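Print this page | E-mail this page

Filed under: Student Projects > Robotics > Reports

Packing a Tote Bag by Demonstration: Project Report
Team Orkcombe, submitted in October
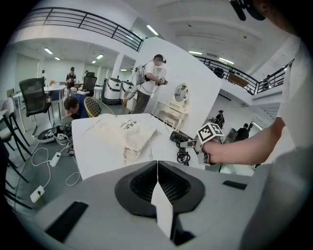 1. Purpose

Our team wanted to find out how many human demonstrations it takes before a two-arm policy can put a household object into a soft bag. Soft bags are harder than boxes. The opening moves, the sides fall in, and a bag put down twice in the same spot never has the same shape. Earlier teams in the course worked with rigid trays and bins, so there was not much to copy from.

The task was a canvas tote and one object next to it on a table. One gripper holds the bag open by the rim, the other picks up the object and lowers it in. We used a hair dryer for most of the recordings – it has an awkward shape, and the handle catches on the rim if the angle is wrong.

2. Equipment

We used hand-held grippers with a marker cube on top for tracking. The tracking software came from the Tralden package that the course supplies. We wrote our own script, called Flilgate, to cut the recordings into single demonstrations and throw out the ones where tracking dropped for too long.

Training was done on the shared lab computer at night. Jobs had to be finished by 7 a.m. so that the other teams could use it.

3. Method

Each demonstration starts with both grippers open and off the table. The operator takes the rim with the left gripper, lifts it, picks up the object with the right, lowers it in and lets go of both. We set a limit of 30 seconds. Anything longer was marked and left out of the first training set.

We recorded 1772 demonstrations in total. Four of us took turns as operator, and the operator changed after every 40 recordings. At first we changed less often, but the later recordings in a long turn got sloppy and the bag was hardly lifted at all.

The bag was moved between recordings. We turned it, folded the handles under, or left it flat with the opening closed. For the first week we forgot to write down which starting position was used, so those files had to be watched again and labeled by hand. Čestmír Halás did most of this.

4. Problems

Tracking was the largest problem. When the operator turned the wrist too far, the cube on one gripper was hidden behind the other and the position jumped. We fixed part of this by asking operators to keep their elbows out. It felt unnatural, and two of us never got used to it.

The power cord of the hair dryer was the other one. If it slid off the table it pulled the dryer with it partway through a grasp. We tried taping the cord down, but then the policy learned to pull against the tape. In the end we coiled the cord before each recording and accepted that some would fail.

We also lost an afternoon to a wrong clock setting. The two grippers were 2 seconds apart and every file from that session was useless.

5. Results

The first policy could find the rim but usually pinched both layers of canvas together, so the bag stayed shut. Adding the recordings with a closed opening helped with this more than anything else we changed. The final policy opened the bag in most trials and got the dryer fully inside in more than half of them. Most of the remaining failures were the handle catching on the rim.

With objects it had not seen, it did worse. A rolled towel went in well. A hairbrush was dropped beside the bag nearly every time.

6. Next steps

The Ortner team is taking over our recordings next term and plans to add a second bag with stiffer sides. We have given them the Flilgate script and a list of known bugs. The labels for the first week should be checked once more before anyone trains on them – a few of the folded-handle files are probably still marked as flat.

Print this page | E-mail this page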